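We use cookies to improve your visit. Accept / Manage

Pidwood Community Kitchen - progress report to the Brotberg Fund
April 13, 2023

The lunch club has now served 203 meals, mostly soup. The £3000 grant has paid for the new sink and a plumber who came on the third promise. 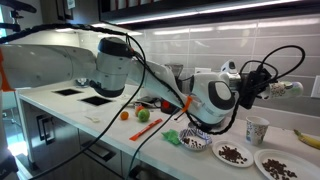

Rent remains the sore point. The landlord wants another £1000 a year and calls it a gesture. We have asked for it in writing and expect to be waiting until June.

Still to do: the back door, the food hygiene course and a sign that spells Pidwood correctly.

Related
Windier Allotments: spring update
Sqalli Hall roof appeal

Contact us | Back to top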